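# How marble is made

Marble is a rock that used to be a different rock. It starts as limestone, which forms on the sea floor from the shells of very small animals. When the animals die, their shells sink and pile up. Over a very long time the pile is pressed into stone.

Sometimes limestone is pushed deep underground, where it is hot enough to bake a cake - 200 degrees Celsius or more. The weight of the rock on top is enormous. The limestone does not melt. Its grains grow and lock together like pieces of a jigsaw, and the new rock is called marble.

## Where do the lines come from?

Pure marble is white. The grey, green or pink lines are called veins. They come from clay, sand or iron that was mixed into the limestone. Heat and squeezing stretch these bits into streaks.

## Getting it out of the ground

The quarry at Emavdale is 53 metres deep. Ladi Etim, who works there, cuts blocks with a long wire covered in tiny diamonds. Water is poured on the wire to keep it cool. Each block is then sawn into slabs 2 centimetres thick and polished.

Slabs can be used for floors, steps and kitchen worktops.
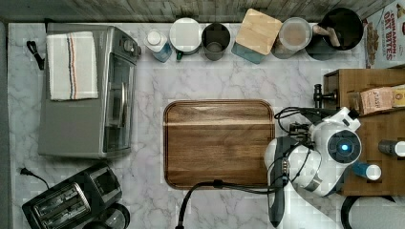
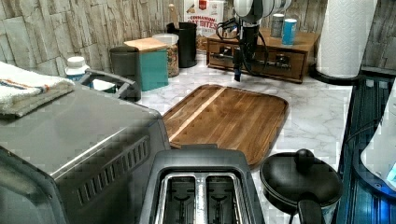
Marble has one weakness. Acid eats it slowly. Lemon juice and vinegar are both weak acids, and they leave dull marks on polished marble.

You can test this with an adult. Put a small chip of marble in a glass and cover it with vinegar. Look closely at the chip for bubbles. The gas in them is carbon dioxide - the same gas that is in fizzy drinks. Rinse the chip afterwards and feel whether the surface has changed.

**Vein:** a line of a different colour in a rock.

**Quarry:** a place where stone is cut out of the ground.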